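# Zaroso sets equipment budget for hand-held gripper work on household fabrics
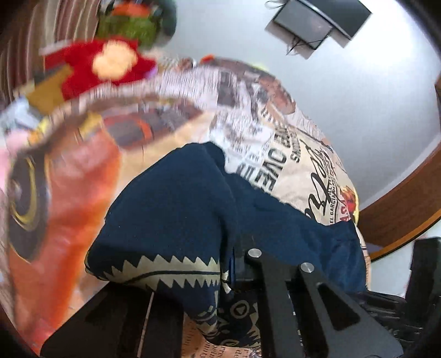 **What is Zaroso buying?** Two more hand-held grippers, a set of spare finger plates and one bench charger, all to be delivered before December.

Zaroso, the Grenen automation firm that prepares training material for cloth-handling robots, closed its equipment plan for the second half of the year on May 19, 2019. The plan covers tools for recording manual picks on beds, sofas and shelves. It does not cover robot arms, which stay in a separate budget and will be reviewed next year.

The hand-held tools are priced at 411 dollars each from Sonoven, against 404 dollars from Lenz. Zaroso chose the higher quote. According to the purchasing note, the Sonoven price includes fasteners and a first set of replacement plates, while Lenz bills both separately. Shipping was left out of the comparison – both suppliers deliver to Grenen on the same terms.

"The purchase price was a small part of the discussion," said Leanne Staniforth, who manages equipment at Zaroso. "Finger plates wear, screws go missing, and a tool that waits for parts is a tool we paid for and can't use. We budgeted for the parts first and the tools second."

Fabric work puts particular demands on the fingers. A crumpled item lying on printed bedding has to be approached at a low angle, and the plates must close on a fold without catching the layer below. Trim, seams and loose edges all add to the wear on the contact faces. Zaroso specifies flat plates for this work and has asked Sonoven to keep the fastener size the same across the order, so that one driver fits every tool on the bench.

Most of the work is done on ordinary bedding with mixed patterns. Plain sheets are used only for setup checks. Staniforth said the mix was set by the customer contracts, which call for cluttered surfaces, and that it has a direct effect on the budget: operators need more time per pick, so the same output takes more tool hours. The previous plan was written for plain surfaces and ran short of spares in December.

The new plan changes three lines:

- Spare plates are ordered with the tools and held in Grenen. They were previously ordered on demand.
- Cleaning and inspection are charged to the equipment budget and no longer to labor.
- Each tool is assigned a replacement date at purchase. It can be moved once, after inspection.

Textiles have their own line for the first time. Garments, pouches, blankets and soft toys will be bought secondhand in mixed lots and rotated between work areas. The company does not plan to standardize them. Items that shed heavily will be kept away from the grippers, where lint can collect in the mechanism.

Software licenses and storage are not part of the order. Zaroso renewed both last winter and expects no change until the current agreements run out. Operator training is also excluded. New staff will continue to learn on the existing tools, and the new ones will go straight into scheduled work.

An option for further tools is written into the Sonoven agreement at the same unit price. Zaroso can use it after the first inspection cycle, provided the spare plates last as long as the supplier estimates. If they do not, the remaining money moves to parts and the option lapses.

Sonoven will ship the plates ahead of the tools. Acceptance testing takes place in Grenen – one session per tool, on the same bedding used for regular work – and payment is due after both have passed.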